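Pekmont : la collecte de cintres étendue à tous les pressings

La collecte de cintres usagés lancée à Pekmont en février passe à quatre points de dépôt. Les habitants peuvent y laisser cintres en plastique, en métal ou en bois, même dépareillés. Le magasin Ustorer, premier site ouvert, en a reçu plus de 286 kilos.

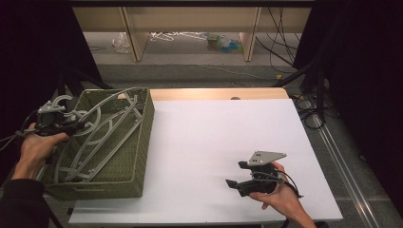 Faut-il trier les cintres avant de les déposer ?
Un tri par matière suffit, chaque point disposant de bacs séparés.

Les lots sont acheminés deux fois par mois vers l'atelier Nurnia, qui remet les modèles en bon état aux friperies du secteur. Le reste part au recyclage. Les pressings participants reprennent aussi leurs propres cintres métalliques, sans obligation d'achat. 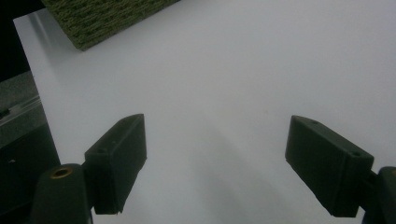

Combien coûte le dépôt ?
Le service est gratuit pour les particuliers. Les commerces paient 70 euros par an.

Le pressing Triantafyllou, rue de la Gare, accueille les dépôts jusqu'à 18 heures. Les housses en plastique ne sont pas acceptées.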